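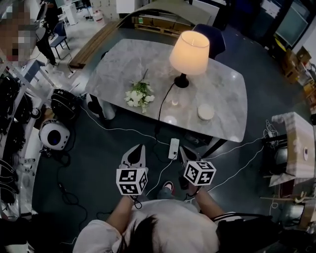 A gripper in each hand, jaws toward the table.

11 comments | 2 shares

Marisa Tedesco has handled firearm cases in Platance for most of her career, and she says the question she hears most is about storage. The state's new safe storage law takes effect in August. It requires a gun kept in a home with a minor to be locked up or fitted with a trigger lock. A first violation carries a fine of up to $1000.

"People call and ask if a closet with a key counts," Tedesco said. "The bill says a locked container. It doesn't define one. I tell them to buy a lock box and keep the receipt."

Her firm, Trusunetti, filed comments on the bill when it was in the House. She wanted a written definition and an exception for a gun carried on the owner's body. The second made it in.

"I didn't oppose the bill," she said. "I have kids. I opposed the vague parts, and two of them are still there."

The other vague part, in her view, is the word "access." An owner can be charged if a minor could gain access, even if none did. 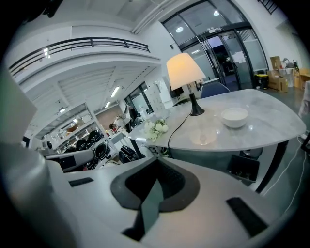

The lamp on the marble-patterned counter.

Eylül Ertürk, who tracks gun bills for the policy group Hornus, reads it differently. Her office collected 1636 letters in favor.

"If you wait until a child picks it up, the law has no use," Ertürk said. "Judges work with the word access all the time."

Tedesco expects the first challenge to come from a rural county. She has not been asked to take one.

"I'd look at the facts first," she said. "Right now I'm answering phones."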